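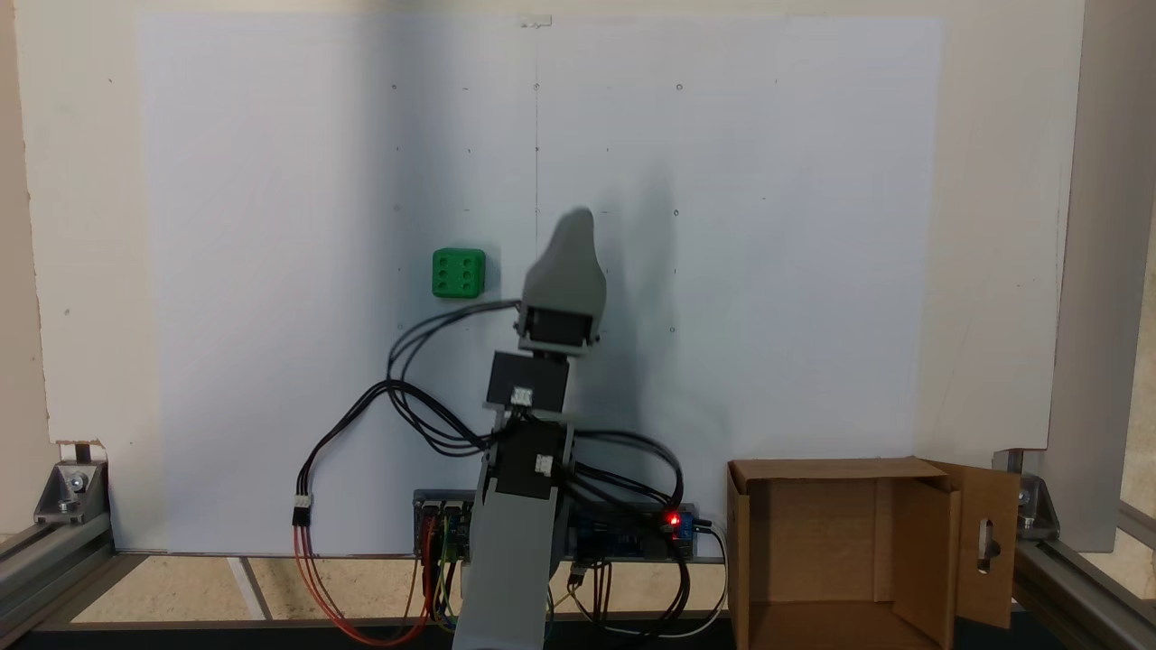
Paper, Pencil and a Box: Our Backdrop Project
By Mwanaisha Ndung'u and Bayu Krishnan
11/23/24
3 min read

We wanted a plain, pale background for the small-objects part of our term project at Wenholm, and we wanted to make it ourselves. What a fun job it was! Bayu favoured fabric, but every crease showed up in our tests, so we went with one big sheet of white paper and a clip at the top.

The grid came next. We marked it lightly in pencil with a line down the centre — light enough to ignore, dark enough to find when you need it. Our favourite test object was a green block with six round holes in its face, like the six on a die. The colour is brilliant against white, and you can tell straight away which way up it is.

Shadows were the real surprise. We tried 16 lamp positions and kept the one we liked best, a soft light from the left (Lama Chamoun lent us the lamp, thanks Lama!).

We also tried a cardboard box on its side with the flaps open, to see how the brown looked next to all that white.
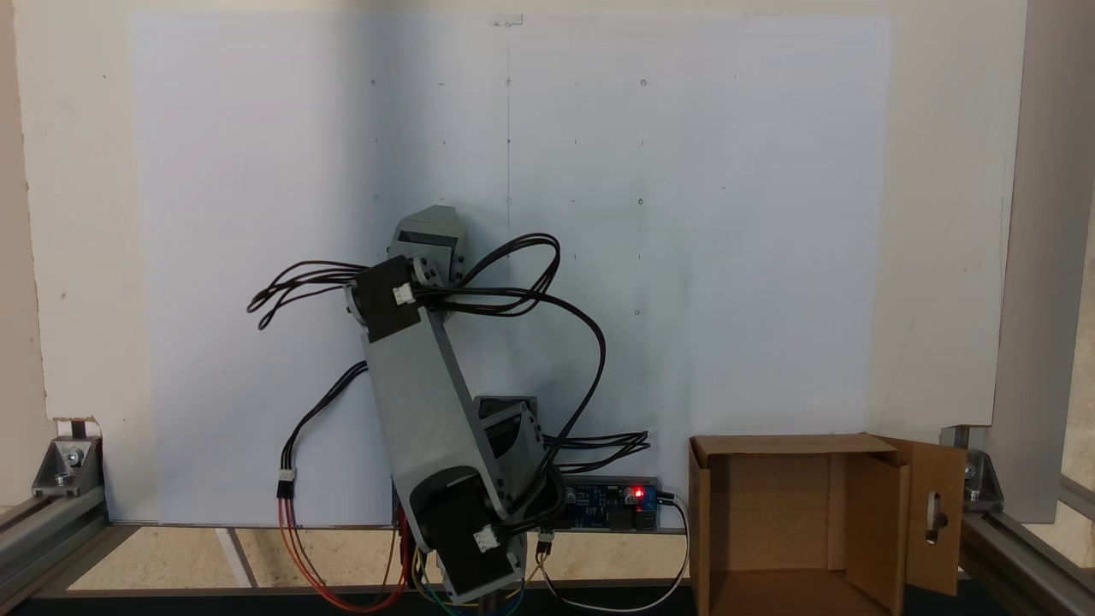

Does the cardboard need painting before you use it?
We left ours brown and were happy with it, as plain cardboard has hardly any shine.

Next term we'd love to try grey paper, and a heavier sheet that curls less at the corners.

Recent reports
Bridges from Paper Straws — Emiliano Medina
Rain Gauges at Brestemthorpe
The Kolář Lamp, Rebuilt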